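Sorting and Repair Assistant, Woven Sacks and Reusable Bags (part-time)

By Stanisława Grabowska
September

Drancombe runs a collection and reuse line for woven plastic bags. Bags come in from grain stores, feed merchants and shops, and leave either as reusable stock, as cut material for the sewing room, or as baled scrap. We are hiring one sorting and repair assistant for the Plullitz building.

The post is 716 hours over the contract period, worked in morning shifts that start at 7:30. Pay is at grade two of the site scale, with shift allowance. The contract can be extended once.

Duties

The assistant opens incoming bales, separates the bags and grades each one. Grading follows the house sheet, which has four outcomes: reuse, wash, cut, scrap. A bag graded for reuse has sound seams, no broken tapes in the weave and a base that holds when pulled by hand. A bag graded for washing has sound weave but carries dirt on the outside. Cut bags have damage in one area and at least one panel worth saving. Everything else is scrap.

Most of the intake is printed. Print is recorded separately from grade, because the sewing room orders by color and motif. The assistant enters the main print color, the general type of design (lettering, plant, animal, building, plain stripe) and the print wear on a scale of one to five. Where a motif can't be made out, the entry is "unclear" and the bag goes on. Guessing at a motif causes more trouble in the sewing room than a blank.

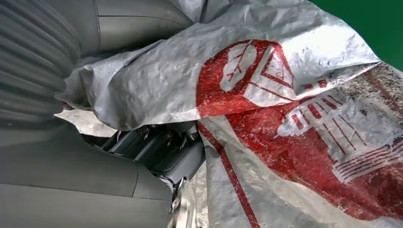
Creased bags are flattened before they are graded. A fold can hide a broken tape, and it bends a printed shape enough that two people will enter it differently. The bag is laid on the table, pulled out from the corners and smoothed from the center toward the hem. Bags with a coated or shiny face keep their creases longer than uncoated ones and may need a second pass. Loose grit is brushed off into the tray first, since it scratches the print if it is dragged across the face.

Repairs are limited to hems, handles and straight seams. We use a Brunner portable bag closer for hems and a flatbed machine for handles. Training on both is given in the first two weeks. Patching is done in the sewing room and is not part of this post.

Requirements

Applicants should be able to stand for most of a shift, lift a part-filled bale with a second person, and tell close shades of red, brown and orange apart under the table lamps. A short color check is part of the interview. Experience with textiles, packaging or warehouse grading is useful. Written English sufficient to complete the grading sheet is required.

Dust is present at the bale opening station. Masks and gloves are supplied and must be worn there. Anyone with a respiratory condition should mention it before the trial shift so that a place at the flattening table can be arranged.

How to apply

Send a one-page letter and the names of two people who have supervised your work to the Plullitz office, quoting reference 471. Applicants on the short list will be asked to a paid trial shift, during which they will grade 49 bags alongside a current member of the line. Results are shared with the applicant at the end of the shift.

The Plillel bus stops at the yard gate. Parking is available behind the wash house.

Comments

mk_hollis: Is the trial shift paid at the same rate as the post?

S. Grabowska: Yes, same rate, without the shift allowance.

Petra V.: I did this line for two seasons. Bring your own knee pads if you get put on bale opening.

oldfeedstore: We have 2000 empty feed sacks, mostly plain white. Do you collect or do we drop off?

S. Grabowska: We collect at that quantity. Please call the yard, as this page is only for the job.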